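How to sort a mixed box of small parts at home

By Rafia Siddiqui

When my uncle closed his repair shop in Arska, he gave me everything that was left in the drawers. It came in one big box: screws, washers, springs, spacers, hooks and many things I have no name for. For a long time I kept the box under the stairs and bought new screws every time I needed one. In January I decided to finish with this, and I wrote down how I did it. The method works also for buttons, beads and fishing tackle.

What you need

A table with good light. An old bed sheet. A magnet. A ruler with millimeters. Jars or small boxes with lids, and more of them than you think. Paper tape and a pen for the labels. A tray with a wall in the middle is very useful, but two plates can do the same job.

Step 1. Take out the dirt

Put the sheet on the table and pour out only a part of the box, as much as you can cover with two hands. If you pour everything, you will lose the courage in the first ten minutes. I know this from my own experience.

Remove the dust, the broken pieces and anything with deep rust. Light rust can be cleaned later with vinegar and a brush, so put those pieces in a separate jar. Be careful with your fingers, there can be old blades between the screws.

Step 2. Make the first sort by shape

Do not measure anything yet. Make only big groups: long things with a head, flat things with a hole, hollow things, bent things. At this moment it does not matter if a screw is for wood or for metal. The eye is quick when the question is simple — the hand follows it almost alone.

My cousin in Prerstead does it in a different way. He takes all the brass first, then the steel, then the plastic. I tried it and I was slower, but perhaps you will like it better.

Step 3. Divide one group at a time

Take one group and close the others in their boxes. Now ask one question with only two answers. Is it shorter than 40 mm or not? Does the magnet pull it or not? Pieces with the first answer go to one side of the tray, and pieces with the second answer go to the other side. Then take one side and ask a new question.

I use a round metal tray with a straight divider, and I keep the hollow rings on one side of it until I have decided their size.
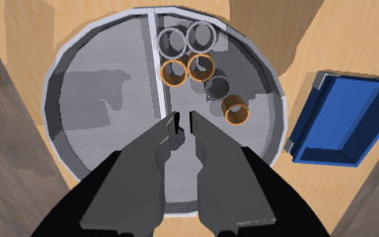 Step 4. Measure and write the label

Measure one piece from each small group and compare the others with it. For screws I write the length and the thickness. For washers and spacers I write the hole first and then the outside, always in this order. If you change the order, the label is worse than no label.

Write the label before you fill the jar. I put tape on the side and also on the lid, and the two must say the same.

Step 5. Decide what to keep

My box had more than 1000 pieces, and I do not need so many. I kept one jar of each common size. The rest I gave to the repair evening at the Ghumman hall, where people were happy to have them.

Things I could not name went into a jar with the word "unknown". I allow myself 2 such jars. When they are full, something must go.

Where to put the jars

Mine stand on a Waltbridge shelf in the hall closet, the short screws on the top and the heavy things near the floor. Leave some free space in each row, new sizes will come. And put the magnet back in the same place as the ruler, I have looked for mine too many times.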